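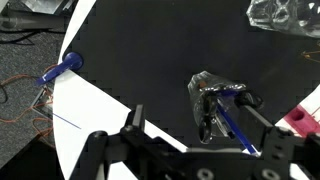 Can you make a smooth nut-free oat cream in the Brunton personal blender?

Mostly you can, as long as you soak the oats first and give the blender two goes with a little rest in the middle.

I've had the Brunton since June and have used it nearly every day, so I feel I know it pretty well by now, the way you get to know an oven that runs hot on one side. I bought it for dairy-free cooking. My youngest can't have milk or nuts, and that rules out a good many of the lovely creamy things other people make with cashews. What we eat instead is oats, coconut, silken tofu, sunflower seeds, and a frankly silly amount of banana, and all of it needs a decent blender.

Before this I had a Sarkico, a great big countertop one that my friend Selina Marti passed on to me when she moved to Ballevport. It was a wonderful machine and it made the best soup I've ever had out of my own kitchen, but it was so wide at the bottom that a small batch of anything just got flung up the sides and stayed there. I spent half my life with the lid off and a spatula in my hand. When you only want two little puddings for after supper, that gets old fast!

The Brunton is much narrower, and small amounts are where it shines. My chocolate pudding (one block of silken tofu, a ripe banana, a big spoonful of cocoa, maple syrup to taste and a pinch of salt) comes out silky with hardly any scraping. I let it sit in the fridge until the next day and it sets up like something from a shop. Sunflower seed butter is harder going. It will get there if you toast the seeds and add a spoonful of oil, but the motor starts to smell warm and I don't like to push it. If seed butter is your main reason for buying, I'd spend more and get something bigger.

Frozen fruit is fine if you let it sit out while you get everything else ready. Straight from the freezer, whole strawberries jam under the blade and you have to shake it loose. Dates need a soak in hot water too, or you'll find little chewy bits at the bottom of your glass. (I don't mind those, but my husband does, and he tells me so.)

Cleaning is easy. A squirt of dish soap, some warm water, a quick whizz and a rinse. The rubber ring inside the lid is the one fussy part. It holds on to smells, garlic especially, and I learned that the morning after making a white bean dip, with a mango smoothie I won't soon forget. I now keep a spare ring for savory things. I got mine from Sondent, the kitchen supply place, where Urs Kälin at the parts counter found the right size for me without my even knowing the model number.

As for noise, it's loud. It's a shorter sort of loud than the Sarkico was, but I still wouldn't run it with a baby asleep in the next room.

The little recipe booklet is a disappointment. Nearly everything in it calls for yogurt or almond milk, and the portions seem to be meant for someone who has eaten already. I've swapped in oat milk all the way through and it works, though you'll want a bit less of it than they say - the smoothies come out thin otherwise.

Would I buy it again? I would, for puddings, dressings, smoothies and baby food. It's a small blender that does small jobs nicely, and it lives on my counter next to the toaster where I can reach it before I've had my coffee. If you have a good nut-free cream that doesn't start with oats or coconut, please leave it in the comments, I'm always looking for a new one.

Posted 2016-10-24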